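Popular histories of science have a favorite sentence, and it goes "He was 22 when it came to him." An apple or a bathtub usually follows. I have read 5 of these books since February, and in all of them the genius is alone, preferably in bad weather.

Mwajuma Nzioka's book on the lens grinders of Bamberg is the exception. She gives 600 pages to people who polished glass for a living and complained about the price of sand.

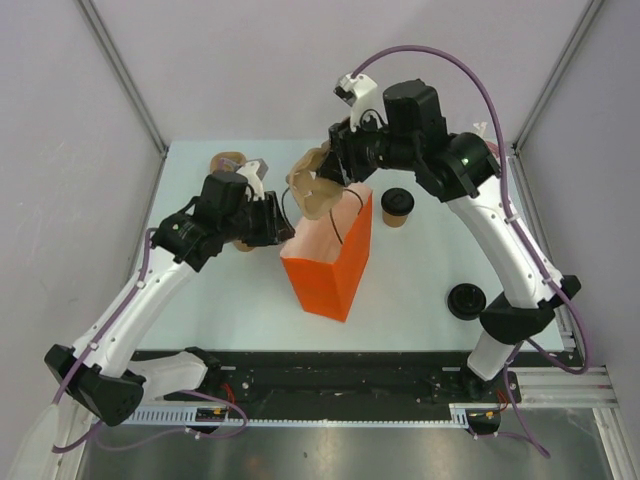

Two arms and an orange-red paper bag at the workcell table.

My friend Tumelo Kekana quit on page 100, when the sand came up again. I see his point – it is a lot of sand. But somebody had to buy it, and I'd sooner hear about the haggling than sit through one more thunderstorm.
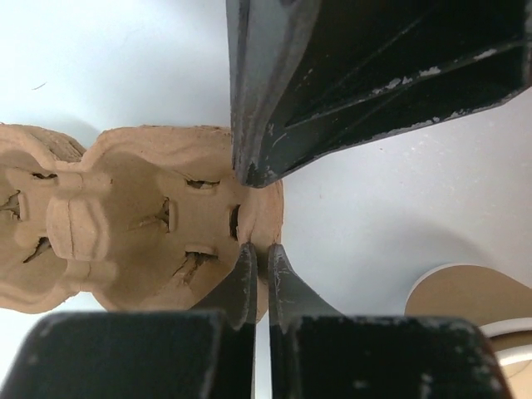
Publishers will tell you readers want heroes. Maybe so. I wanted a hero too, until I noticed that mine kept having the same childhood: sickly, fond of clocks, misunderstood by a schoolmaster. Nzioka's grinders have bad knees and unpaid invoices, and I can tell every one of them apart. Her next book is on glue. I've already ordered it.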